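Re: [teleop-practice] Cekdale cup task, are we ready to collect at scale?
From: Sigrun Tangen
To: teleop-practice list
Date: March 10, 2021
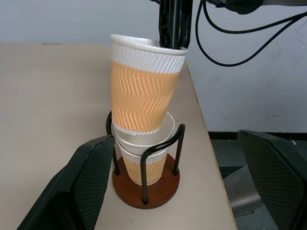
I've read Fikri's proposal twice and I'm still not persuaded that more demonstrations will fix what is wrong with the ones we have. We keep talking about the cup task as though it were one thing. Somebody drives the arms, the cup goes into the holder, we press save, and it counts as a good example. But look at where the hard bit is. The cup is held by its rim and leaning, with its bottom edge just inside the lip of the one on top of the stack, and from the wrist camera you have to decide whether that is lined up or not. The gripper's fingers go down behind the white lip, so part of what is doing the holding can't be seen at all from there. A person driving gets through this with a bit of jiggling they couldn't describe to you afterwards. I would like to know what we think the policy is going to learn from the jiggling.

I'll answer in pieces, because otherwise I'll lose my thread.

Fikri Saragih wrote:
> Hello all,
>
> Short version: I think we should stop fiddling with the protocol
> and collect. We have 774 saved episodes of the cup task between
> Pareck and the Cekdale bench. The policy trained on those does
> the reach and the grasp nicely and then gets stuck at the
> nesting step. My reading is simple, it hasn't seen enough
> nesting. Give me 2 operators for 29 days and we will have
> plenty.
>
> I know some of you want to go back to leading the arm by hand.
> I don't. It is slow, you end up with somebody's forearm in
> every view, and the Espinoza people gave it up for that reason.
> Remote control gives us what the robot sees and nothing else,
> and the operators are quick now. Nam-gil can do one of these in
> the time it takes me to write this sentence.
>
> We have also spent too long on what counts as a good episode.
> If the cup is in the stack at the end, it's good. If not, we
> throw it away. The learner can sort out the rest, that's what
> it is for.
>
> One more thing. Edvin asked whether we should tell operators
> how to approach the stack. I would leave them alone. Variety
> is healthy and I don't want everyone copying one person's
> habits.
>
> If there are no objections I'll book the bench.
>
> Fikri

Taking the last line first: this is an objection.

> My reading is simple, it hasn't seen enough nesting.

It has seen nesting in every episode we kept, by your own rule. If the cup had to be in the stack for the episode to be saved, then every one of those 774 has a nesting step in it. What it may not have seen is the same nesting step often enough to make sense of. I went through a stretch of the Pareck recordings over the weekend with a cup of tea and a lot of rewinding. One operator comes in upright and drops the cup from a little above. Another tips it, finds the lip of the top cup with the bottom edge, then stands it up and pushes. A third seems to do whatever the delay on the link lets them do that morning. All of these work when a person does them. Average them and you get a gripper that hovers over the stack in an undecided way, and that is a fair description of what our policy does.

I'm not claiming averaging is the whole story. I'm saying it's a cheaper thing to rule out than a month of bench time.

> Remote control gives us what the robot sees and nothing else

This is the sentence I'd most like us to stop saying. It gives us what the robot's cameras see. It also gives us whatever the operator saw, unless we are strict about it, and we have not been strict about it. At Pareck the operator sits in the same room. I have watched people there glance up from the screen at the moment the cup meets the stack, every time, and then look back down. I do it myself. I don't blame anyone, it's the natural thing to do. But the decision to push is then made with information that isn't in the recording, and we hand the recording to the learner and ask it to work out why the person pushed.

Turn the chair round, or hang a sheet up. I'd bet good money that the success rate for humans drops, and I would find that number more useful than anything in the last two reports.

> I know some of you want to go back to leading the arm by hand.

I suppose I'm "some of you". I'll defend it a little, though I'm less attached to it than you think.

When you hold the arm and move it yourself you can feel the cup touch. A paper cup with a rippled sleeve gives you quite a lot through your hand: you feel it catch, you ease off, you let it settle. With our remote set-up there's no force coming back to the operator at all, so people learn to go by the picture, or they go by nothing and trust that paper bends. You can see it in the data as a shove at the end that is harder than it has any need to be. And then we wonder why the policy shoves.

Against that, everything you say about forearms is true. I also found when we tried it at Cluseck in November that people leading by hand produce lovely smooth paths which the arm can't repeat under its own power at the same speed. So I'm not asking for all of it. I'd like a small batch, done by hand, of the last part only, from just above the holder to release. Then see whether the two kinds of demonstration even agree with each other about how hard to push. If they don't, we've learned that before booking anything.

> Nam-gil can do one of these in the time it takes me to write
> this sentence.

He can, and I've asked him how. (Nam-gil, correct me if I've got this wrong.) He told me he stopped looking at the held cup long ago. He watches the rim of the top cup in the stack, and when it shifts he knows he has made contact. That's a clever trick, and it depends on the rim being visible, which depends on which way round the holder has been put down, because one of the front rods can cross in front of the cups. If the holder has been turned a bit, he has to do something else. Is the holder turned between episodes? As far as I can tell from the log it was turned when somebody knocked it and otherwise left alone. That isn't variety, that's an accident we've written down.

> If the cup is in the stack at the end, it's good. If not, we
> throw it away.

I can't agree with this one at all. For one thing, "in the stack" covers a cup properly seated, a cup sitting crooked with its rim up on one side, and a cup that has squashed the one beneath it. I found all of those marked as good. For another, the thrown-away ones are where somebody missed, noticed and did something about it, or missed and didn't notice. We have a policy that gets stuck and doesn't recover, and we have carefully deleted a lot of the examples of being stuck. Please at least stop deleting. Disk is cheap. Move them to a folder and call it whatever you like.

> Variety is healthy and I don't want everyone copying one
> person's habits.

Variety in where the holder stands, how full it is, what the light is doing: yes please, and we have very little of it. Variety in which strategy the operator happens to prefer is a different matter, and I think we've been using one word for both. Edvin's question was a sensible one and I don't think it got a proper answer. I'd pick one approach, write it on a card in words a new operator can follow, and tape it to the desk. If it turns out to be the wrong approach then we change the card.

What I would do instead of booking the bench, in no special order:

- Nobody collects anything new until the operator can't see the table directly.
- Relabel the saved episodes for how the cup ended up. It's dull work, but Oda has offered to take half if I take the other half, and I've said yes.
- Choose one way of nesting. I'd go with the tilt, as it seems kinder to the cup below, but I'll not fight over it.
- Have 5 people who have never driven the thing try it from the card, and keep everything they do, including the messes.
- A short hand-led batch of the final part, as above.
- Turn the holder on purpose between episodes and write down that you did.

That's a week if we get on with it, perhaps a bit over with the relabelling. If at the end of it the policy still sits above the stack making up its mind, I'll help Fikri carry his boxes to the bench and say no more about it.

One practical question for whoever was last at Cekdale. The fingertip pads over there are the ones with the crosshatch grip, and I'd like to know if Pareck changed to the same ones before or after the first batch of recordings. The log has a line saying "pads" and a tick, with no initials. If the pads are different then some of what I've said about shoving may be down to that, and I'd want to look again before anybody quotes me.

Also, we're low on sleeved cups. The plain ones behave differently, so please don't fill the gap with those.

Sigrun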